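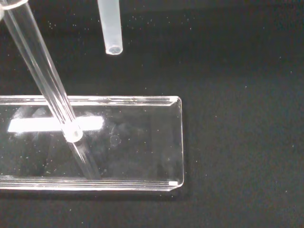 Figure 3. Clear tray with a rounded end, on a black surface.

4. What guest ratings can and cannot tell us about small lodgings

4.1 The claim

It is often said that travellers choosing a guest house in a small town are guided mainly by the average score shown next to its name. Booking sites repeat this in their advice to owners, and a good deal of the tourism literature has taken it over without much testing. Godoy and Boros, in an earlier working paper from this project, went further and argued that a small rise in score "pays for itself within a season". We doubt it, and the material collected in Kendmont gives us little cause to change our minds.

Kendmont is a useful place to look. It has one main street, a harbour, an inn that has let rooms under one name or another since 1817, and a spread of private houses offering one to four bedrooms each. Most of them are listed on Orkuneo, the regional booking site, and several are also let through Brandix, an agency which handles keys and cleaning. We had access to 2000 bookings from Orkuneo and to the diaries of 20 owners, who wrote down every enquiry they received, including those that came to nothing.

4.2 Scores and bookings

At first sight the usual claim holds up. Houses with higher scores were fuller. But they were also, for the most part, the houses nearest the harbour, and once distance from the harbour was taken into account the link became weak enough that we would not want to lean on it. Sproģis (personal communication) has objected that guests near the harbour may simply be happier and score more kindly. That may be so. If it is, the score is measuring the view, and the owner can do very little about it.

A second difficulty lies in the scores themselves. Nearly every house in the sample sits within a narrow band at the top of the scale. Guests who had complained to the owner in person still left full marks, sometimes with a warm note about the breakfast. Several owners told us that they would do the same when travelling. A measure on which almost everyone does well is a poor tool for telling one house from another, and it is hard to see how guests could be using it in the fine-grained way that the literature supposes.

4.3 What the diaries show

The diaries are patchy. Some owners wrote a line for each telephone call, others filled in a week at a time from memory, and the entries for December are thin throughout. We treat them with caution. Even so, they hold over 65 enquiries in which the caller gave a clear reason for ringing that particular house. The reasons given most often were parking, a ground-floor bedroom, and whether a dog could come. A recommendation from a friend or relative also came up regularly. The score was hardly mentioned.

It could be answered that people do not mention a score on the telephone because they have already used it to draw up a short list. Ramanauskas makes this point at length, and it cannot be ruled out with the data we have. We would only note that it makes the claim very difficult to test: if guests mention scores, scores matter, and if they do not, scores matter earlier.

4.4 Limits

The sample covers one town, and owners who agreed to keep a diary are probably more orderly than those who refused. Orkuneo did not release cancelled bookings, although we asked twice. The coding of reasons was done by Šimkus and checked by Sepp, who disagreed mainly over calls where price and parking were raised together. Those calls were left out of the count. Putting them back under either heading does not alter the order of the reasons, but it does narrow the gaps between them, and readers should not make much of the exact ranking.

We turn in Section 5 to prices, where the records are more complete.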